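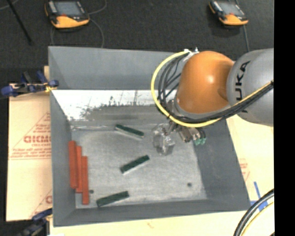 Nirkness will change how it takes in sorted household plastics from February, under a revised set of acceptance rules published by the town's waste office. The rules replace a single mixed category with separate streams defined by material and, for rigid items, by color. Color matters more than most residents assume: a red bar and a dark green one may look like the same product in two finishes, as in the large grey bin shown, but pigments carry through reprocessing and limit what the recovered material can be sold as. Clear and white plastics will continue to be collected together. All other rigid plastics go to the colored stream, and black plastics are excluded.

The change follows a review by Ingrid Thibodeaux, who manages materials contracts for the town. Her report found that loads sent to the Geltilstead transfer station were being downgraded when dark fragments appeared in the light fraction. A downgraded load is priced as mixed material regardless of how small the dark share is. "The contract has one threshold and it is strict," Thibodeaux wrote. "We either meet it or we are paid the lower rate for the whole load."

Under the new rules each load from the recycling yard will be sampled at 3 points before it leaves. Loads that fail will be held for re-sorting, for up to 10 working days. The budget includes 3000 for sampling equipment and signs, with no increase in the household charge.

Film, bags and foam are unaffected and stay in general waste. Garden furniture and large toys will be accepted at the yard only, with metal fittings removed. Bottle caps may be left on.

Kamil Jireš, who runs a repair shop on the Statby road, asked the waste office whether small businesses would be covered. The office replied that traders may use the yard under the existing permit, limited to 2 visits a month – the same limit as now. Permits already issued do not need to be exchanged.

Printed guides will be available at the library and the yard office. Written questions on the rules should be addressed to Rosalie Widmer at the waste office.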